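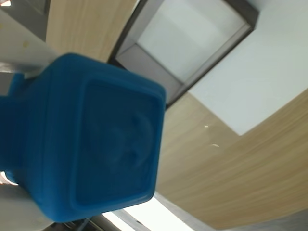

Yolandi Moodley wants to know whether the mosquito survey is still taking new households, and the answer is a very happy yes! We have room for 22 more gardens on the Enorholm side before the traps go out again, and you don't need any science at all to join in. A shady corner and a bit of patience will do.

For anyone who missed the last newsletter, the survey is part of Marisol Tran's doctoral work on which mosquitoes live close to our homes and which viruses, if any, they carry. So far the lab has sorted 1,701 insects by species, nearly all of them from gardens with a water butt or an old pond. Marisol gave her first talk on the results in January and the room was packed - people were still asking questions when the lights went down.
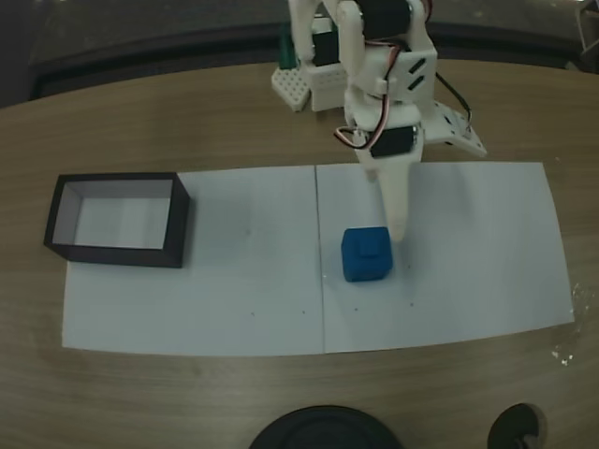 The sorting is slow work, done under a microscope on a chilled plate, and then the females are pooled and tested for viral RNA. Of the 104 pools tested up to now, none has come back positive for dengue or West Nile. That is lovely news for the rest of us, and it still gives Marisol a proper baseline for her second chapter.

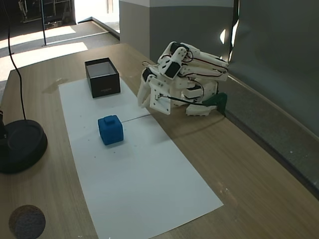

Could the traps be emptied in the evening instead, asks Mortimer Kasprzak, as he leaves for work before six. Yes, evenings are fine, as long as you write the time on the label and put the pot straight in the freezer. Labels and pots are at the Gallagher building, first floor, in the tray by Tobias Rosenthal's door. Please take 13 pots per household, and bring back any you don't use.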